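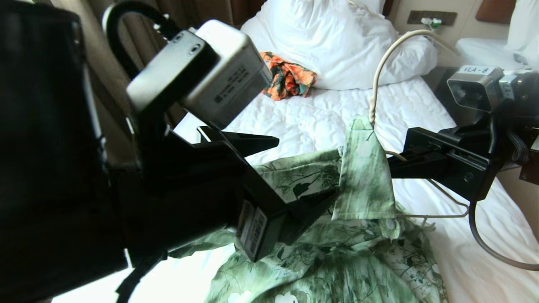

双臂织物操作设备的采购预算：报价单以外的部分

设备报价单通常分三栏：本体、末端、软件授权。Clamell 的采购部门在一月收到的第一份报价就是这种格式，附件两页，总价写在右下角。到内部评审时，表格已经扩展到17个科目，其中多数在原报价中没有对应条目。

Clamell 经营中短期租住公寓，计划在 Cletadcombe 的一处物业试用双臂设备，承担客房内衣物和床品的拾取、展开与初步整理。任务定义写得很窄：物件放在床面上，两臂配合，一侧压住或稳定布料，另一侧夹取边角并提起。叠放、装袋和运送不在首期范围内。范围写窄以后，预算才有可比性，否则各家供应商按各自理解的“整理”报价，总价之间没有换算关系。

一、本体与末端

双臂系统的本体价格取决于臂展、负载和关节精度。织物轻，负载指标在这类任务中很少成为瓶颈，采购方容易为用不到的负载付费。Clamell 的第一版技术要求沿用了搬运设备的模板，负载一项明显偏高，第二版将其下调，节省的金额转入末端和传感器。

末端以两指夹爪为主。需要在合同中单独写明的参数有：指尖厚度、最小夹持力、开合行程，以及指面材料是否可更换。指尖过厚时插不进布料与床面之间，单层薄布的边角也难以夹住；夹持力下限过高，则容易在薄布上留下压痕。指面属于磨损件，应按耗材计价，列入年度运行费，不宜并入设备原值。Nikzad 的报价把首批备用指面算作赠品，后续单价没有标注，评审意见要求补齐。

二、腕部相机与线缆

两臂腕部各装一台相机，是目前这类配置的常见做法。固定在头部或支架上的相机负责全局视野，腕部相机负责接触前后的局部判断。布料被提起时会遮住一部分床面，单一视角不够用。

预算上有两点常被漏掉。其一是标定。腕部相机拆装一次，手眼关系就要重新标定，工时由谁承担应写进服务条款。其二是线缆。线缆随臂运动，需要预留弯曲余量，又不能垂到工作面上与布料缠绕。走线套件、应力释放件和备用线缆单价不高，但断线造成的停机时间比零件贵得多。Jurance 的方案把线缆列为易损件，给出更换周期；Nikzad 的方案没有列，补充问询后才给出同口径数据。

相机、夹爪和线束还应逐件贴标编号，并与资产台账一致。左右两侧的模块外形相近，混装后标定文件对不上，排查费时。编号规则由采购方制定，供应商执行，这一条不产生额外费用，前提是在下单前提出。

三、现场条件

客房与车间的差别在预算中体现为一个科目：场地适配。床面是软的，高度随床垫变化，夹爪下压时的接触力不能按硬质台面设定。床罩和床垫保护层多为浅色，带绗缝纹或细密褶皱，对分割算法构成干扰。窗帘、床头板、枕头都可能处于臂的活动范围内，需要设置禁入区。

Clamell 对该物业做了一次勘查，记录电源插座位置、床间距、门宽和地面平整度。勘查结论有两条影响了金额：部分房间的墙面插座位于床头一侧，供电线路要绕行；床间距偏小的房间只能从床尾进入，底座尺寸因此受到限制。后一条使两款候选底座出局。

四、数据与调试

织物操作与刚性件抓取的成本结构不同。刚性件的调试集中在前期，完成后变动不大；织物的花色、厚度、褶皱状态变化多，模型需要持续补充样本。印花布料尤其如此，图案线条与褶皱阴影在图像中容易混淆，叶片、藤蔓一类纹样的衣物应在样本中占有一定比例。

Clamell 的预算按大约500小时的示教采集时间编列，包含操作员工时、样本复核和存储。首轮报价中，采集与复核合计占首年软件类支出的57%，高于授权费本身。评审对此没有削减，只要求把复核工时单列。理由是采集时长与可用样本量不成固定比例，未经复核的时长不能作为付款依据。

采集数据的归属也属于采购事项。若合同只写“供应商可为改进产品使用数据”，采购方更换供应商时有可能拿不走原始记录。Clamell 的条款要求以通用格式交付全部原始记录，包括腕部图像、关节轨迹和夹爪开合状态，交付节点与付款节点绑定。

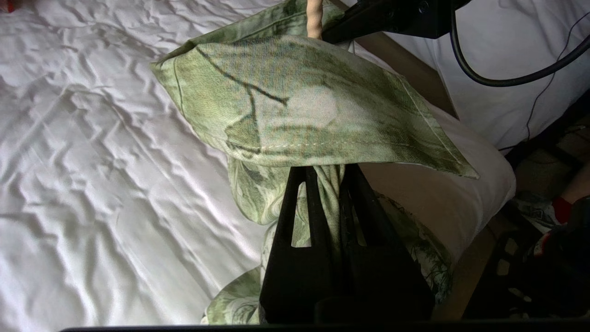

Ulises Cáceres 对上述编列方式有不同看法。他认为采集时间不应在签约时一次性定死，应先做一个短周期，按物件类别统计夹持失败和重复抓取的次数，再决定后续采购多少工时。按他的算法，首期只需放出总工时的一小部分，余量列为待批额度。他还提出，衣物和床品应分开核算，两者的抓取点选择方式不同，混在一起统计，成功率没有参考价值。

采购部门采纳了分开核算，没有采纳待批额度。后者的障碍在财务一侧：待批额度跨年度时要重新走审批，操作员的排班无法提前锁定。折中办法是保留总额，在合同中加入一次调整权，首个阶段结束后允许在衣物与床品两类之间调剂工时，总量不变。

五、验收口径

验收指标应描述过程状态，只写“成功率”不足以结算。Clamell 的草案把单次操作拆成接近、接触、夹紧、提起、保持、释放几个阶段，分别记录。布料在夹爪间被拧成一束，与夹住单层边角，同样可以记作夹紧，但对后续展开的影响完全不同。草案因此增加了夹持形态一栏，由复核人员按图例填写。

另有几项约定写入附件：

人工介入一次即计为一次中断，不论时长。
验收用布料由采购方提供，供应商事先不得取得同款样品。
床面高度在测试中至少变更一次。
光照条件按客房日常使用状态，不另加补光。
标定文件、日志与故障记录随设备一并移交。

供应商对第二项提出异议，认为同款样品有助于缩短调试时间。双方最后约定提供同类材质、不同花色的样品。

六、时间安排

从签约到设备进场，Jurance 报的是6周，前提是底座按标准尺寸供货。如需加窄底座，另行排产。Nikzad 未承诺固定周期，只给出各部件的到货顺序。对采购方而言，两种答复都要转换成占用房间的天数，停租损失按房型计算，计入项目成本。第一版预算没有这一科目，第二版补入后，试用房间从相邻两间改为同层分散布置，以减少对整层出租的影响。

备件到货时间与设备周期应分开询价。夹爪模块、腕部相机和随臂线缆宜各备一套在现场，关节模组可由供应商库存覆盖，但须写明响应时限。

七、三年口径的比较

两份报价的首付金额相差不大，按三年运行费折算后次序颠倒。差额主要来自指面耗材、标定服务和授权续费的计价方式。Jurance 按设备台数收取授权费，Nikzad 按臂数收取，双臂系统在后一种方式下要付两份。若后续扩大部署，这一差异会继续放大，因此询价单中应要求供应商同时填报单台与多台两种价格。

残值一项，评审组取零。此类设备的二手流通尚无稳定价格，折旧年限按控制器的支持期限确定，短于机械部分的设计寿命。

截至2018年7月28日，Clamell 的预算表为第四版，待定科目剩下两个：加窄底座的排产费，以及衣物类样本的复核单价。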